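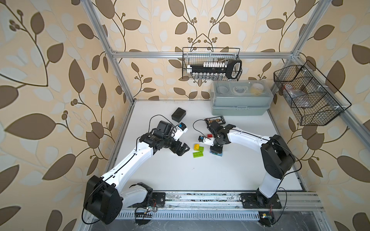
White table, leafy wallpaper, toy bricks in the middle.

Getcombe Cake and Sugarcraft Fair, August

I paid for a ticket to the Getcombe fair this year, which matters, because half the glowing write-ups you will read come from people who got in free. Doors were supposed to open at 9. They opened at 9:40, and the parking lot was full of people with cake boxes on their laps and the air conditioning running.

The program promised 125 stands. I gave up on checking that early on, but plenty of the tables in the back hall held a stack of flyers and an empty chair. The front hall was better. It was also where the big names had paid to be, so you had to walk past all of them to reach anything else.

Dullow had the largest space and was pushing its new clear pillar set for tiered cakes. The pillars are hollow and you fill them with beads or sugar pearls. They look fine from six feet away. Up close the seam shows down one side, and the man on the stand turned every pillar so the seam faced the back. I asked how much weight a set would carry and was told "a normal cake." I asked what a normal cake weighed and was handed a brochure.

Wenceslao Quiroga's talk on stacking was the reason I went, and it was worth the drive. He put a three-tier fruitcake on plain dowels, no gadgets, and moved it across the stage himself. His view is that most collapses start with the board under the bottom tier, and that people spend their money on the wrong part. He didn't name any makers, though he had a good look at the Dullow banner while he said it.

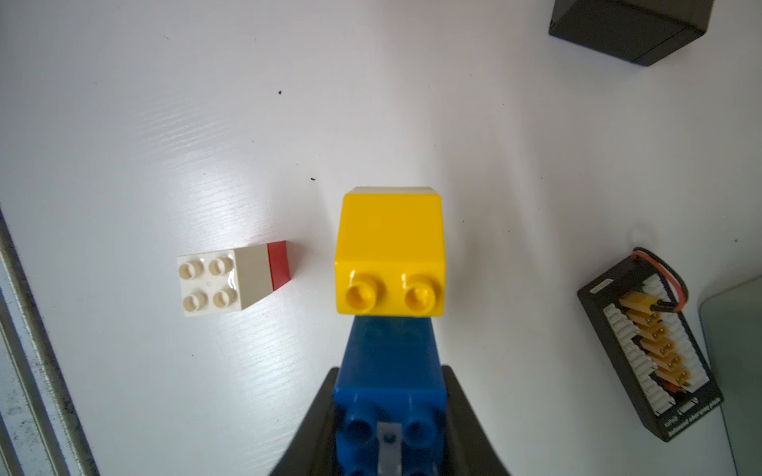
A yellow brick on a blue one, close up.

The Fekon airbrush demonstration was less useful. They sprayed the same pale pink onto the same dummy cake for 20 minutes, and the compressor was so loud that the questions from the back went unheard. The leaflet says it holds 80 shades' worth of color cartridges "in one compact case." The case on display was the size of a carry-on bag.

I did spend money at Tjoa, a small family stall selling metal cutters. Sutrisno Sembiring let me press a few into a lump of his own paste before I bought - the only seller all day who offered. The leaf cutters gave a clean edge. The small rose ones stuck, and he said so before I could.

The cake competition drew nearly 1,000 visitors to one narrow room, according to the announcer. It felt like it.

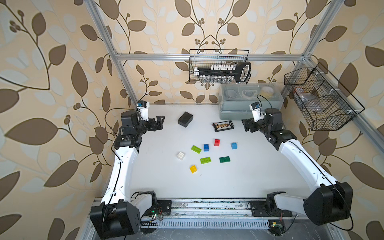 Can you buy tickets at the door?
Only after noon, and only in cash. I'd book ahead if you want a seat at any of the talks, since those fill up by mid-morning.

Lunch was a cheese roll and a long line. I left at 3.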